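The Pencil Case Test

Why I stopped trusting spec sheets and started packing school supplies

I used to judge a gripper by how hard it could squeeze. Then I spent a week with a pair of arms, a stack of finger sets and a pencil case, and I'm a little embarrassed by how wrong I was!

The plan was simple. I had two sets of fingers to compare, one from Plindska and one from Naso, plus the Farah controller that runs both arms. Every set got the same 32 pickups, mostly pens, erasers and other small stuff you'd find at the bottom of a backpack. If something dropped, it counted as a drop. No do-overs, even when I really wanted one.
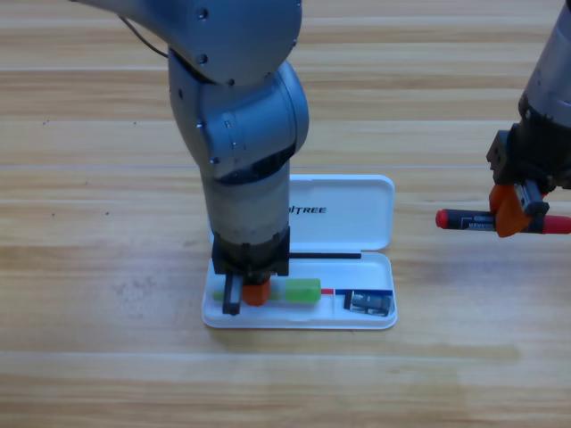 4 min read

Reaching into a shallow tray is a nasty job for a robot. A marker held out in open air is easy enough – you've got room on every side. Put a green block down in a compartment, with walls and a lid standing up behind it, and suddenly the width of the fingertip matters more than anything on the box it came in.

The Plindska fingers are the strong ones, and they hung on to markers like a toddler with a cookie. In the tray, though, they kept bumping the dividers. The Naso set felt flimsy in my hand (I bent one a bit just unpacking it) but slid down beside things far more neatly. Out of 32 pickups, Plindska dropped four more than Naso, nearly all of them small items close to a wall.

Then there's the controller. Farah's menus are a maze, and I lost most of Tuesday morning to a setting called "soft close" that was off by default. With it on, both sets got gentler and I stopped flinching. Why ship it switched off?

I also ran a long session, 122 cycles without touching anything, just to see what would loosen. One screw on the Naso mount did. Plovov, the shop that lent me the hardware, tells me they retighten theirs every 1,000 cycles, so maybe mine went on badly. Entirely possible, I was eating a sandwich.

For cluttered little spaces I'd take the Naso fingers and keep a screwdriver handy. Plindska has a slimmer tip coming in July, and I've already asked to borrow it.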